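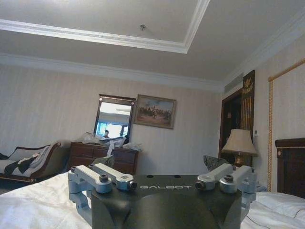 *Reading time: 4 minutes*

## 3. Setting up the Gadura for drying clothes indoors

Section 2 covered unpacking. You should now have the dehumidifier standing upright with its tank in. The leaflet says you can switch on straight away and have dry shirts by teatime. I have my doubts about teatime, and more than doubts about switching on straight away if the machine has been lying on its side in a van.

### 3.1 Before you plug in

1. Leave the machine upright overnight if you don't know how it was carried. The leaflet doesn't ask for this.
2. Choose a room with a door that shuts. An open-plan landing is a waste of electricity, whatever the drawing on the box suggests.
3. Keep a clear gap on all sides, and more at the back where the grille is.
4. Plug directly into the wall.

**Caution:** Do not use an extension lead. Do not stand the machine under anything that drips.

The box claims the machine suits "any room in the home". Ignore that. A small bedroom with the window shut is fine. A conservatory in winter isn't, and I would be surprised if anyone at Gadura had tried one.

### 3.2 Hanging the washing

1. Spin everything a second time before it leaves the washing machine. It does more than any setting on the dehumidifier.
2. Shake each item out.
3. Hang long pieces from a single point only if you have no rail. Gathered cloth dries slowly in the folds.
4. Leave a hand's width between items.

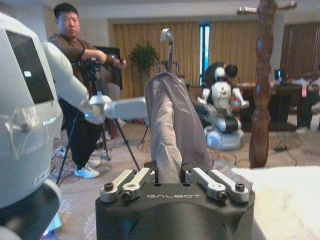 *Fig. 3a. Fabric gathered in a column, draped over a hook.*

**Note:** Scented "drying boosters" are sold to go with machines of this kind. I have tried two and could measure no difference. The room did smell of pears.

### 3.3 Setting the humidity

The dial is marked from "dry" to "comfort", and neither word means much. You need a separate meter. I use a Stikell, which is cheap and plain, and I don't fully trust that one either.

1. Put the meter at the far end of the room, well away from the outlet.
2. Wait 15 minutes, then read it. Mine showed 84 per cent with a full load hung up.
3. Turn the dial to "dry" and the fan to high.
4. Close the door and leave it closed. Going in to check lets the damp out into the hall.
5. Read the meter again when you next empty the tank, and write the reading down.

**Note:** If your meter says 100 in an ordinary room, blame the meter.

The "Laundry" button deserves a word. As far as I can tell it runs the fan on high and overrides the dial. You can do the same by hand and keep control of when it stops.

### 3.4 Checking whether things are dry
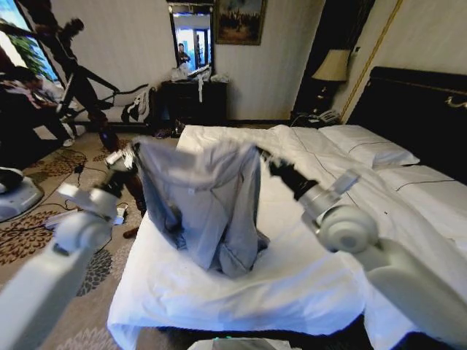

*Fig. 3b. Pale shirt held up by the shoulder and side, hem drooping.*

1. Feel collars, cuffs and seams first. The middle of a shirt will always flatter you.
2. Turn pockets inside out.
3. If a seam still feels cool, hang the item up again.

A cool seam usually means damp, but in an unheated room everything feels cool and you will have to guess.

### 3.5 Fitting the drain hose (optional)

The tank shuts the machine off when full. If you would like it to carry on overnight, fit a hose. None is supplied, and the "universal" Lim hose fitted mine only after I had trimmed the end.
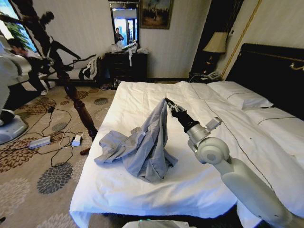

1. Switch off and unplug.
2. Pull out the rubber bung and keep it.
3. Push the hose on as far as it will go.
4. Run it downhill all the way to the drain. Any rise, even a small one, and water comes back into the tank.
5. Watch it for the first hour – with a towel to hand.

**Caution:** Never run the hose out through an open window while drying. You will be drying the street.

Cleaning the filter is covered in section 4, along with the warning light that comes on whether or not the filter is dirty.

*Notes by Vasilis Jurić, revised in July. Corrections welcome, particularly about the dial.*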